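The Tidy House Racket

By Aisling Gilmartin

The woman at the front of the hall in Nulstead wants us to close our eyes and picture our junk drawer. There are 64 of us on folding chairs, and we each paid $20 to be here. I keep mine open.

I have been to three of these decluttering evenings since June, and the promise is always the same. Clear the closet and the rest of your life will follow. You will sleep better. You will stop fighting with your husband. At the Galberg session a man in a linen shirt told us that a messy hallway can cost a family 300 hours a year. I asked him afterward where the number came from. He said it was "pretty well known" -- and then he sold me a label pad.

Some of the advice is fine. Putting the scissors back where you found them does save time. My mother managed that without a workbook.

What bothers me is how quickly the talk of owning less turns into a shopping trip. The handout from Nulstead lists nine things to buy before you throw anything away, and most of them are things to put other things in.
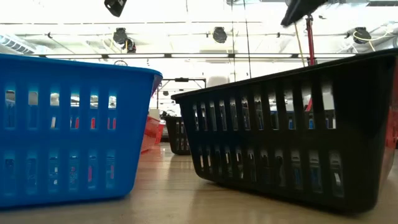

Page 64

Plastic baskets with slotted sides are the cheap end of it. Dollport sells them in stacks by the door, and they do the job as well as anything the linen shirt had on his table. A basket will hold your mess. It won't tell you why you kept four phone chargers for phones you no longer own.

I put this to a neighbor on Mulcahy Street who had paid for the full course. She still liked it, she said, mainly for the company. Her pantry looked great. The garage, where the contents of the pantry had gone, she asked me to stay out of.

The next evening is booked for the fall, and the price has gone up. I have been sent a coupon.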